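I have voted in Salinas for a good many years now, mostly at the school on the hill, and I'm fond of the whole business — the line, the stickers, the neighbor who wants to talk about her tomatoes. So it pains me that the county means to close 13 polling places before the next local election and leave us 2.
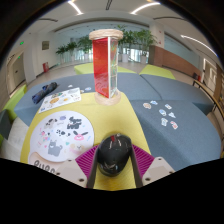

Mail ballots are fine, and I've used them myself. But 54 people signed the letter from our end of town, and plenty of them don't drive. A bus ride to Clositz and back eats up a whole morning! Keep the school open, please, even if it's only for the afternoon and evening.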